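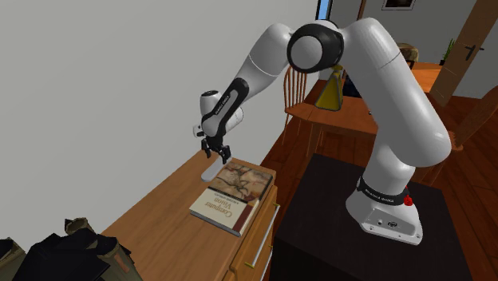

How to set up a fair tidying test for a robot arm

Picking things up off a dresser is a good first chore to test. It is close to what people want done at home, and it goes wrong in useful ways. These steps are for a simulated room, but most of them carry over to a real one.

1. Fix the arm to its stand and leave it there. Check that the gripper can reach the far end of the dresser top as well as the near end. If it can't, move the stand before you record any runs.

2. Pick two kinds of object. A book lying flat is hard for a two-finger gripper, as there is little to get hold of except the edges. Something long and smooth is easier, but it may turn as the fingers close.

3. Put the objects close together. Machines do well with one item in open space. A real dresser is seldom like that.

4. Write down what counts as done. We use "lifted, moved and set down without touching anything else." A dropped object is a fail, even if it lands in the right spot.

5. Change the starting positions between runs. Turn the book upside down in some of them. Keep the furniture where it is.

6. Run it enough times. Hanane Farouk ran our last set in September, 2,000 attempts in all. The arm failed 369 of them, and 86 of those were cases where it moved the neighboring object first.

7. Sort the failures by cause before you change any settings. Missed grips and bumps need different fixes.

Can a machine tidy a bedroom yet? On our results, it can clear a few known objects from a known surface, slowly. Drawers are a separate test. Start with the closed ones, and give the arm a clear path to the handle.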